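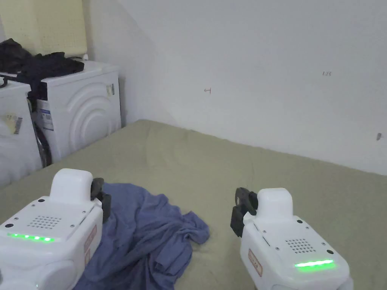

Best cover for a folding table in the laundry room?

Gleice Moura
Our folding table is next to the washers and shirts slide around on the bare top. Is fabric OK, or will it hold damp?

Jestari
Fabric is fine. I stapled cotton canvas over an old blanket in March. Pull it tight and fold the corners under. Wash it first or it shrinks later.

zwane249
depends what you fold

Radetti
Skip the blanket if you also iron there. Use 2 layers of canvas.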